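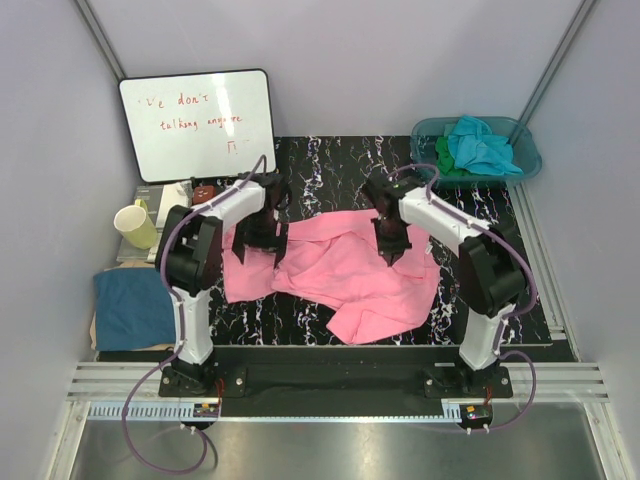
**Radek Bednárik**

Okay so our club project finally has a home on this board, and I've been promising an update since before the break. We're the robotics club that was doing the towel sorter last year, for those who remember (the one with the conveyor belt and the smoke). New project is two arms folding cloth. We call it Evow. Don't ask me what it stands for, the two people who named it both graduated and they gave me different answers.

Where we are: both arms are up, both grippers open and close when we tell them to, and the teleop side works well enough that three of us can fold a small towel in half by driving the arms ourselves. The pink cloth is the one we keep coming back to. It's thin, it wrinkles if you look at it wrong, and the edges aren't straight, so if a fold works on that one it'll work on most things.

What doesn't work is going from a crumpled start. If I lay the cloth out flat, the trained policy gets the first fold maybe half the time. If I drop it in a heap it grabs the middle, lifts, drops it, grabs the middle again, and it'll do that until somebody hits stop. We have 200 recorded demos right now and I think nearly all of them start too neat, that's on me, I recorded most of them and I'm a tidy person.

The regional showcase is in August so there's time, but I'd like to have a plan before the semester gets busy. Three questions:

- Would you record more demos from a messy start, or write a scripted "find a corner and drag it out" step first?
- Is anybody else getting gripper slip on thin fabric? Ours closes fine and then the cloth just slides out when both arms pull.
- How are you all handling cables? Ours are clipped along the links and the left one still hangs off the front of the table in a big loop.

---

**solder_goblin**

More demos. Way more demos. We did a sock project with 100 and it was useless, then we made everyone in the club do a shift and it got good. I know that's a boring answer.

Also love the purple cables.

---

**marnie_k**

I'm going to disagree with the goblin here. I mentor a high school team and we burned an entire fall recording demos of a thing we could've scripted in an afternoon. Spreading out a cloth is a pretty repeatable job: find a point on the outside edge, grab it, lift, drag away from the middle. Do that a couple of times and you're flat enough for the policy you already have. Then your 200 demos aren't wasted!

My kids were so tired of recording by the end that the last batch was all sloppy and we had to toss it.

---

**solder_goblin**

> Spreading out a cloth is a pretty repeatable job

Marnie, with love, have you tried finding the outside edge of a wadded up cloth with a webcam? Everything looks like an edge. Every fold is an edge. We tried that first and it grabbed folds all day long.

---

**marnie_k**

Yes I've tried it, and yes it grabs folds sometimes. But dragging a fold outward still opens the cloth up a bit, so you just go again. It doesn't have to be right the first time.

---

**Radek Bednárik**

This is pretty much the argument we've been having in the lab, so thank you both for having it in writing, I'm going to send people this link.

@marnie_k how many drags before you gave up and reset? I'm worried about running out the clock. We get five minutes per run at the showcase.

---

**marnie_k**

We capped it at 12. Most of the time it needed way fewer. If it hit the cap we just let it try the fold anyway, and a few of those even came out looking like a fold, if you were being generous.

---

**tuckerbot**

Can I be the boring safety person for a second. The loop on the left cable is going to catch on something. I don't care what, a sleeve, a chair, somebody's backpack. We had one yank a connector clean off a board two days before a demo and I ended up soldering in a hotel bathroom.

Put one more clip near the elbow, leave enough slack for the joint to go all the way both directions (move it by hand with the power OFF and check), and then zip tie the rest down to the rail along the front. The right one looks better, it comes back down to the board without wandering off the table.

---

**Radek Bednárik**

Fair. I had it longer on purpose, we had it short at first and the wrist rotation pulled it tight. But yeah, I could tie it to the rail, there's a groove right there. Will do it this week.

---

**pixelhusk**

Long time reader, first post. I'm a sophomore and our class is doing something similar with the Skalton starter kit, only one arm though.

On the slip thing: we glued thin rubber onto the fingers, cut from a bike tube, and it helped a TON. The downside is that the cloth sometimes sticks to one finger when you let go, so you have to add a little wiggle at the end. Ours is a very silly looking wiggle and the whole class does it now.

And can I ask about the mat? I see it's black with the white and purple marbling. Doesn't that mess up the vision? Our teacher made us put down plain white paper.

---

**Radek Bednárik**

Welcome! Bike tube is a great idea, I've got a dead one hanging in my garage.

The mat, ugh. So that was a decision. Plain black looked great on camera and then the policy fell apart when we moved to any other table. Ondrejka (our advisor) wanted us to swap surfaces now and then so it doesn't get too comfortable, and the marbled one is what's down now. Same thinking with the stuff along the sides, the mug and the basin and all that. I'd like it to cope with a normal messy table.

---

**solder_goblin**

See, I'd do the opposite. Get it working on the easiest setup you can build and THEN make it hard. You've got a messy start problem and a messy background problem at the same time and you can't tell which one is hurting you.

---

**marnie_k**

Okay, I agree with the goblin on that one. Write it down.

---

**pixelhusk**

what's with the whiteboard in the back lol. "We don't talking anymore"??

---

**tuckerbot**

That's the left arm and the right arm after a bad handoff.

---

**Radek Bednárik**

lol

Back to goblin's point: I hear you, and I might run a test to split it. Same policy, plain background, flat start. Then plain background, messy start. Then both again with the stuff put back. If the background's barely hurting us I'm leaving it in, it was a pain to collect with it there and I'd hate to drop those demos.

---

**solder_goblin**

How many runs each? Please don't say three.

---

**Radek Bednárik**

I was going to say five.

---

**solder_goblin**

Radek.

---

**Radek Bednárik**

Fine! 17 each, that's what fits in an evening if we don't stop for pizza.

---

**tuckerbot**

You'll stop for pizza.

One more thing on slip. Before you glue anything, check whether your two arms are fighting each other. If both pull outward at full speed the cloth has to come out of somebody's fingers, no rubber's going to save you. We slowed down the pull part only and left the rest fast.

---

**marnie_k**

Seconding this. Also check that both grippers are holding the same amount of fabric. We had one grabbing a good pinch and the other hanging on by a thread, pretty much, and it was always the same side that lost.

---

**Radek Bednárik**

Oh that's interesting, it IS always the same side for us. Right arm drops it. I figured the fingers were worn but I never looked at how much it was getting before the pull. I'll go through the recordings tonight.

*Edit, Jan 30, 2019:* Went through them. Right gripper comes in too high and pinches only the top of a wrinkle. The left goes down almost to the mat and gets a proper handful. So I lowered the right one a hair and it held on the next few tries, but that was with a flat start, so don't celebrate yet. Left cable is tied to the rail too. Still undecided on script vs. more demos, I want to try Marnie's drag thing first because it's cheaper, and if it grabs folds all day goblin can say I told you so.

---

**solder_goblin**

I'm already typing it.

---

**pixelhusk**

can you post the drag code if it works? our final project is a pillowcase and I'm getting scared

---

**Radek Bednárik**

Sure, it'll go in the Pliverari folder with the rest of our club stuff. It's ugly, the comments are half in Slovak, but it'll be there. Send me a message if you get stuck on the arm setup, one arm is going to need a different way of holding the other corner. Maybe a clamp?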